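# What the bed is good for

*22 Feb 2020*

My grandmother kept her jewellery in a tea tin, and my mother kept hers in a drawer with the batteries. I have kept mine in everything: soup bowls, coat pockets, a glass on the windowsill, the small paper bags in which the shop gave it to me. When I moved to the flat in Jendska, 16 years ago, I promised myself to arrange it properly. I bought a cabinet from Jemwood with very narrow drawers, and within one winter the drawers were full of receipts.

So this February I decided to begin again, and I began on the bed. I recommend the bed to everybody who has a small home. A table is hard and the beads run away from you. The floor is bad for the knees. On a bed you can spread out what you own, walk to the other side and look at it from there, and if something falls, it falls on something soft.

It is also a matter of colour. A plain white sheet makes everything look like a shop, and I become greedy and want to keep it all. On a patchwork cover each piece has to stand up for itself. Some of my thin chains disappeared completely between the leaves and the zigzag borders, and I understood then why I never wear them. The dark beads did not disappear. They looked better than they had looked for years.

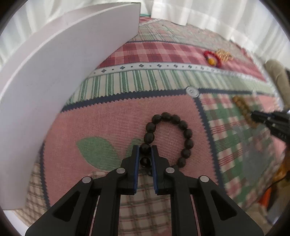

*Dark round beads against the dusty pink patch with its green leaves.*

I bought my first beaded bracelet in Grakora, in the market hall behind the bus station. It was June and very hot, and the woman at the stall was threading while she talked, without looking at her fingers. She asked 70 for it, I offered 30, and she laughed so kindly that I paid the 70. She taught me one thing which I still do. Before you put a beaded bracelet away, hold it at one bead and let the rest hang, and look for the place where the thread shows. If you can see thread between two beads, it has stretched, and it must be threaded again before it breaks in a tram.

I have had one break in a tram. Strangers were on their hands and knees for me as far as the next stop, and for weeks afterwards I found a bead in one shoe or another.

For new thread I go to Kwok, the haberdashery on the corner by the baths. They sell elastic by the metre from big spools and they will cut you a short piece to try at home. I once bought the cheapest, and I had to do all the work again before the summer ended. Now I take the middle one. I pull it a few times between my hands before I thread, so that it does its stretching first, and I finish with a double knot and hide the knot inside the bead with the largest hole.

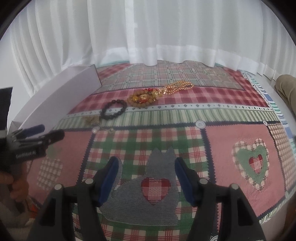

The sorting itself took me one afternoon and the evening. I had expected to divide the things by colour, or by metal, as the magazines advise. After an hour I gave this up and made a line. At one end I put what I had worn since Christmas, at the other end what I could not remember wearing at all, and the rest had to find its place between. It is a strict method. There was a necklace for which I had paid 948 in a weak moment, and it went to the far end, next to a brooch from a cracker.

I do not throw away from the far end at once. It goes into a box, the box goes on top of the wardrobe, and if I have not climbed up for it by June, my nieces may choose. They always choose the brooch.

A long, flat box is better than a deep one. In a deep box the heavy pieces sink and the chains climb into each other, and you lose a Sunday with a needle and a drop of oil. In a flat one you can lay each bracelet in its own circle, with a strip of tissue paper between neighbours. I write on the lid with pencil, as my opinions change.

The near end of the line went back into the Jemwood drawers, where there was suddenly plenty of room. The receipts are in the tea tin.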